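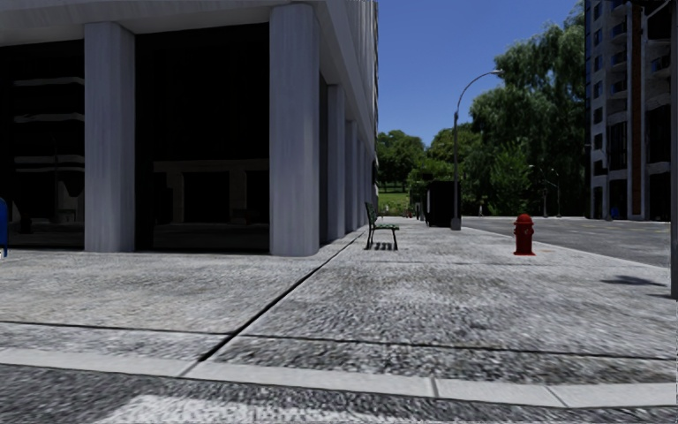
Comparativa de cámaras y controladores en la acera virtual: primeras impresiones

Va rápido porque el boletín cierra el jueves y todavía hay corridas en cola. Llevamos desde principios de septiembre probando dos controladores para el robot de reparto, el Hultetti (el que ya teníamos) y el Kopecký, con dos configuraciones de cámara. Todo en simulación, en el mapa urbano de Bamerthorpe. A la calle de verdad no salimos hasta que esto cierre.

Lo que se probó: trayectos cortos por acera ancha, con mobiliario urbano, esquinas y juntas en el pavimento. 812 trayectos en total, repartidos a partes iguales entre los dos controladores. Velocidad limitada, sin peatones que se crucen en la ruta. Los peatones van en la segunda tanda, no insistáis.

Resultado gordo: el Kopecký frena mejor, el Hultetti gira mejor. Ya, menuda novedad. Pero ahora está medido.

El Kopecký se para siempre antes del bordillo. Siempre. A veces demasiado antes, y se queda pensando un rato largo delante de una farola que le queda perfectamente a un lado. El Hultetti pasa sin dudar pero apura, y en 28 trayectos rozó algo: bancos sobre todo, alguna boca de incendios. Con el banco visto de canto hay un problema conocido, las patas son tan finas que el mapa de profundidad se las come y solo queda el asiento flotando. El planificador ve hueco debajo y se quiere meter. Se arregla subiendo el margen de inflado, pero entonces no cabe entre el banco y la boca de incendios y da toda la vuelta. Hay que elegir.

Cámaras. La configuración A es el par estéreo bajo, montado a la altura del chasis. La B es una sola cámara más alta, con la profundidad estimada por red. La A gana en todo lo que sea suelo: bordillos, escalones, rampas. La B gana a media distancia y ve venir las esquinas bastante antes. Donde sufren las dos es con el cristal oscuro de las plantas bajas. Los reflejos engañan al estéreo, que encuentra correspondencias dentro del escaparate y coloca la pared un par de metros más atras de lo que está. La red directamente se inventa un pasillo. Lo hemos visto en los dos controladores, así que no es cosa suya.

Las sombras, mejor de lo esperado. Las anchas con borde suave no molestan casi nada. Las de listones finos, como las de los bancos, sí sacan falsos positivos en la B. Pocos, pero frena en seco y queda feo en el vídeo.

Luego está la esquina del edificio de ladrillo claro. Es donde mas tiempo hemos perdido esta semana. Explanada grande, dos juntas que se cruzan en el suelo, y el paso entre la pared lateral y el edificio de enfrente, que se ve estrecho desde lejos. El Hultetti lo toma a la primera. El Kopecký, con la cámara A, interpretaba la junta diagonal como un desnivel y se negaba a cruzarla, así que bordeaba. Con la B cruza sin problema. La pared lateral es lisa, ladrillo y nada más, y el estéreo ahí va bien gracias a la textura. Lo que cuesta es la fachada, con tanto ventanal negro. 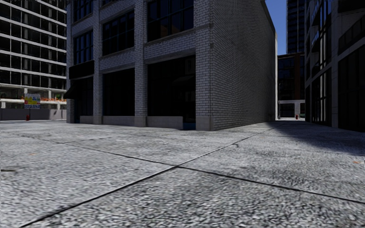
Qué falta y qué os pedimos

Filtro de juntas. Hay una rama con un umbral de altura nuevo para el estéreo. Probadla, pero solo en el mapa de Bamerthorpe, en el de Ernport todavía rompe las rampas.

Repetir los cristales. Queremos 100 trayectos pegados a fachada con la configuración A y otros tantos con la B, mismo recorrido, mismas semillas. Si alguien tiene GPU libre por las noches que avise en el canal.

Registros. Por favor guardad la profundidad en crudo además de la filtrada. Se perdió un día entero intentando reproducir un roce con una farola del que solo quedaba el mapa ya suavizado. Ocupa más, sí, unos 2 gigas por corrida. Hay disco.

Mezcla de cámaras. Varios habéis preguntado por llevar la A y la B a la vez. Se puede, el Hultetti lo admite ya. El Kopecký necesita un parche en la sincronización, está a medias. Cuando esté se repite la tabla completa con las dos juntas.

La tabla con tiempos y distancias de frenado está en la carpeta compartida, pestaña "acera". La pestaña "acera_vieja" no la miréis, tiene las unidades mal.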